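Open day at Pralladora - anyone else go?
Forum: Small Shop Automation > Visits and Shows

benchvise_ohio
Went to the Pralladora open day in May and figured I'd write it up while I still have my notes. They had 4 stations running on the main floor. Most of them were what you'd expect, palletizing and a conveyor with a vision system. The one I spent the most time at was the two-arm sorting table in the back room. Two arms, plain white table, bins between them. The task is moving mixed containers from bin to bin, and the arms run on software from Trestus.

They let you stand pretty close. I watched from 10 in the morning until they broke for lunch, with one coffee in the middle.

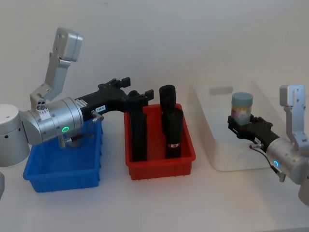

The pace is slow. If you're used to a regular pick and place cell you'll be bored for the first five minutes. What kept me there was that the person running it would move things between cycles and the arms would just go again with no reteaching. It missed a few. One time it let go too early and the item tipped over in the bin, and they left it and kept going, which I respected.

Parking was bad, by the way. Use the lot behind the building.

kettle_mt
Thanks for posting. Did they say anything about cycle time? We handle nearly 1000 pieces a shift and I can't see two arms at that speed keeping up.

benchvise_ohio
I asked. They said 50 an hour on mixed items and that it's a development setup. So no, it would not keep up with you.

rolloff
I was there in the afternoon and I have to disagree with the write-up a little. The same set of items kept coming around. Moving a bottle a couple of inches is not much of a test. I asked if they'd try my sunglasses case and the answer was no, only items from the approved list.

benchvise_ohio
Fair. In the morning they did swap some items out, but I never asked to put in my own.

kettle_mt
50 an hour is one slow person with a sandwich in the other hand. What's the draw?

h_orchard
The draw is that the one slow person doesn't want the job. We do returns, all odd shapes, and I can't keep anybody on that table past a month. If it ran overnight at 50 I'd look at it seriously. Rolloff has a point about the item list though. What happens with a soft pouch or something with a loose lid?

rolloff
No pouches on the table when I was there. Everything I saw go through was rigid. The handout said 189 items tested but didn't list them.

siding_guy
Were these the same arms Rendness had at their spring demo? That one had a single arm and it stopped every time somebody's shadow crossed the table.

benchvise_ohio
Don't know, I missed the Rendness one. Shadows didn't seem to bother this setup, but the lighting in that room was very even, so I wouldn't read much into it.

h_orchard
Did you get a price?

benchvise_ohio
No price. They said to talk to Siliņa, the integrator they work with. I filled out the form and haven't heard back.

h_orchard
Siliņa quoted us on a conveyor job two years ago. Took them a while, but the quote was complete and they stuck to it. I'll call and ask if they'll run a box of our returns.

rolloff
If they say yes, post it here. I'd drive back out for that one.

h_orchard
Will do. I'm putting a pouch in the box.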